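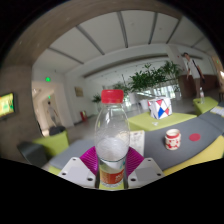
Ayane Nagano disagreed from the start: a half-finished bottle on a lounge table is not litter, she said, it is someone saying "I'm coming back." Shota Morikawa held the opposite, that any drink left with no person next to it should be cleared. The two positions ran through most of our interviews and we use them to set up this section.

4.2 Drinks and other leftovers on shared tables

We looked at what stays on the low tables in the Ulwood lounge when people get up, and what other people do about it. The lounge has soft seating in bright colors and no desks. People read there, wait there, eat there if it rains. 200 table records were kept, made on weekday afternoons in November, each one a short written note of what was on the table and whether a person was sitting at it. Records with food on plates were dropped, see 3.4.

Bottles were the hard case. A cup with no lid gets read as finished pretty fast. A capped bottle doesn't. It can stand for hours and people sit down around it, put thier own things next to it, and leave it where it is. Several of the people we talked to said the cap was what decided it for them – cap on, still in use. How full it was mattered too, but less than we expected. Half full was the worst, no agreement at all.

Figure 2 gives a table of the mixed kind, with a drink, reading matter and a cup on or near the one surface. 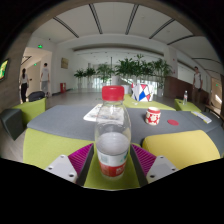 Figure 2. Water bottle with red cap, roughly half full, in front of the gray-topped table; newspaper, patterned cup and red disc on the table top.

Reading matter works differently. A newspaper was treated as belonging to the room by nearly everyone, even when it was folded to a page. Booklets less so. Nishimura (interview 4) would move a newspaper to make room for her lunch but not a booklet, "it might have somebody's notes in it." Same person would also not touch a cup if it looked like it came from home. Plain cups, fine, straight to the sink. Cups with a pattern stayed out longer in our notes, though the numbers are small and we don't want to push this.

Bags change everything. With a bag on a nearby seat the whole table counts as taken, including things that may have nothing to do with the bag. Noguchi called this "the bag's radius" and we kept the term in the coding sheet. It caused 40 records to be recoded from "left" to "held". Two coders, disagreements talked through, not scored seperately.

On clearing. The rule posted in the lounge says take your drinks with you. Few people could repeat it. What they did in practice was push things to the edge of the table, or to a neighboring table, and sit down. Pushing came up far more than throwing away. Sugiyama described doing this with a bottle and then worrying the owner would think it was gone – she put it back before she left.

Limits: one lounge, one season, afternoons only. Bottle size not recorded in the first week. We come back to the cap question in 5.1.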